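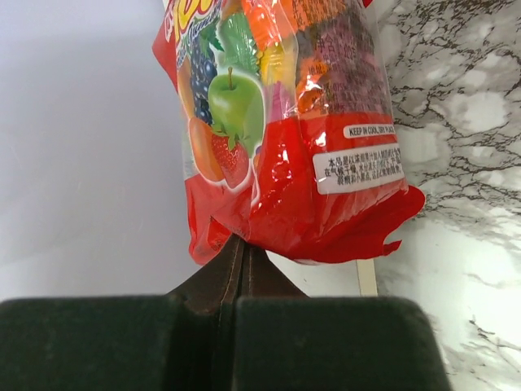
Luklow Readers' Circle – Minutes of the Meeting

Date: Dec 10, 2019
Place: upstairs room, Luklow library
Chair and minutes: Karim Gaber
Present: nine members. Apologies were received from two members who are travelling.

1. Minutes of the previous meeting

The minutes were read and accepted with one correction. The title of the novel discussed last time was written as "The Salt Harbour". It should be "The Salt Harbours", in plural. The author's name was correct.

2. Book of the month: "The Lamps of Lavance"

The members discussed this novel for the larger part of the evening. It tells the story of a translator who returns to the town of Lavance, where her father was a printer, to put in order his papers. The action takes place during one month of Ramadan, and each chapter covers one evening.

Opinions were divided. Several members admired the first half very much, especially the chapters in the printing shop, where the daughter learns to set type with her left hand. One member read aloud the paragraph on page 98, in which the father's letters are found in the flour tin, and it was agreed that this is the best page of the book. Another member said that the brother is only a name until the wedding chapter, and then we are asked to cry for him.

There was a longer discussion about the narrator. Four members believe that she does not tell the truth about the fire. The Chair did not have this impression at his first reading, but he looked again at the evening of the storm and now he is less sure. The key is in her pocket before the neighbour gives it to her. It may be a mistake of the author, or it may be intended. The question was left open.

The ending was found too quick by most of the members. The proposal that the last chapter was added by request of the publisher could not be confirmed, and the Chair asked that it is recorded as an opinion only.

The vote: five members would recommend the book to a friend, three would not, one did not finish it and abstained.
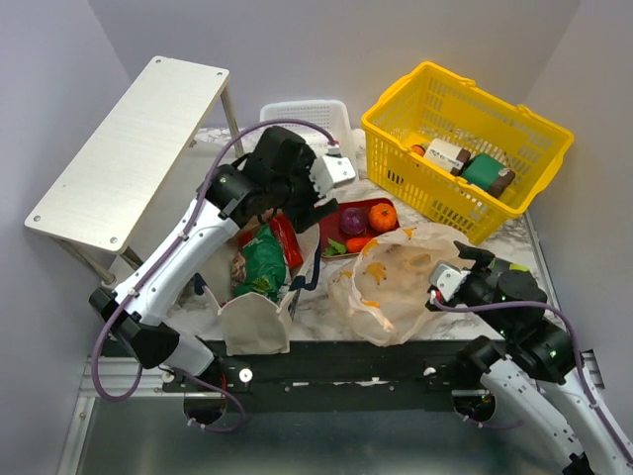

Marbled tabletop and raised shelf.

3. Choice of the next book

Two titles were proposed.

(a) "Seromance", a short comic novel about a chemist who writes love stories under the name of his aunt. The proposer described it as light but well made. Concern was expressed that the humour depends on wordplay and could be tiring for those of us who read slowly in English.

(b) A family saga in two volumes. It was praised, but the length is a difficulty before the holidays.

"Seromance" was chosen by six votes to three. The saga will be proposed again for June, when there is more time. Members who wish to begin it earlier are free to do so, but are asked not to tell the others what happens to the grandfather.

4. Short reviews for the newsletter

The newsletter has space for one review of 500 words each month. Last month's review came to 4,000 words and could not be printed – the author has kindly agreed to shorten it. The Chair reminded everybody that a review does not need to tell the whole plot.

It was asked whether negative reviews are allowed. It was agreed that they are, if the reviewer has read the book to the end. For "The Lamps of Lavance" the newsletter will print two opinions next to each other, one favourable and one not.

5. Other matters

The library has only 2 copies of "Seromance". They will be passed from member to member, with one week for each reader. Please do not write in the margins, also not in pencil.

A member asked if we could read some poetry in the new year. There was interest, but no title was suggested. The item is moved to the next agenda.

The Chair thanked the members for a lively discussion and closed the meeting.

Action: K. Gaber to send the reading order for the library copies – all members to reply if their week is not convenient.

Shares: 2 | Comments: 0

Contact the Circle | © 2019 Luklow Readers' Circle | Back to top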